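4. Evaluation of the Vanadum Hand Kit

4.1 Kit under review

The Vanadum kit is sold by Ferrand as a retrofit end effector for full-size humanoid platforms. It ships with a left and a right hand, a wrist adapter plate, a fabric-like sleeve that covers the wrist joint and the back of the hand, a wrist camera with its bracket, and the Plillora control library. We bought the kit at list price and received no support beyond what is open to any customer. The earlier Esari hand, which the same platform carried in our previous study, serves as the baseline.

Two claims in the vendor's literature are tested here. The first is that the hand can be installed and calibrated without removing the forearm shell. The second is that the supplied camera gives a view of the fingers that is good enough for grasp monitoring over the working range of the arm. Grip force and payload are treated in Section 5.

4.2 Installation

Installation followed the printed guide. The adapter plate mates with the existing bolt circle and the forearm shell stayed in place throughout, so the first claim holds for our platform. The cable between hand and forearm has to be routed before the sleeve is closed. The guide gives this step after the sleeve step, and an installer who follows the order as printed will have to open the sleeve again. Ferrand was told of the error in August and has since corrected the online version of the guide, though the printed sheet in our second kit was unchanged.

Calibration is run from Plillora with the arm lowered and the fingers extended toward the floor. The routine closes each finger in turn, records the motor current at the stop, and writes an offset table to the hand controller. One complete pass takes 88 s. The pass must be repeated after any change to the sleeve, as fabric tension at the cuff shifts the wrist zero.
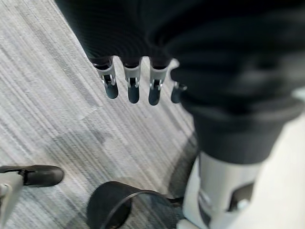 Figure 4. Wrist camera view with the arm lowered over carpet tile. Four fingers, each with a light gray joint segment and a dark tip, extend toward the floor.

Calibration tables from repeated passes were compared to estimate how well the routine reproduces itself. Of 809 passes logged over the study, 11 were rejected by the library. All of the rejected passes reported a current limit at the wrist before the first finger had moved, and all completed normally when started again. We did not find a link between rejection and the arm pose at the start of the pass. The Esari baseline has no automatic routine and is left out of this comparison.

4.3 Camera view

The bracket holds the camera close to the back of the hand. This keeps the assembly short, but the sleeve takes up a large share of the image. Fabric near the lens is out of focus and moves when the wrist turns. In the lowered pose, the fingertips stand out against a light floor, and the joint segments can be separated from the tips by brightness alone. The finger nearest the bulk of the sleeve is partly covered in this pose, and its joint estimate should be taken from the encoder.

Parts of a robot's own body can also enter the view when the arm is lowered. White body panels and black covers have sharp, high-contrast edges, and the stock object detector in Plillora has no body mask. We supplied one, computed from the joint angles and the platform's mesh files. Users without mesh files would need to draw a fixed mask for each pose, which is workable for calibration but poorly suited to free motion.

Patterned flooring is a further source of error. The detector relies on frame-to-frame differences, and fine stripes that blur and sharpen as the arm sways are reported as moving objects. Lowering the detector gain removed most of these reports at the cost of slower response to thin objects such as cable and pens. A plain mat under the work area had the same benefit without that cost.

The second claim is therefore accepted with limits. The supplied view is adequate for checking finger posture in the lowered pose. For grasp monitoring during free motion, we recommend a body mask and encoder data for the covered finger, neither of which is configured in the library as delivered.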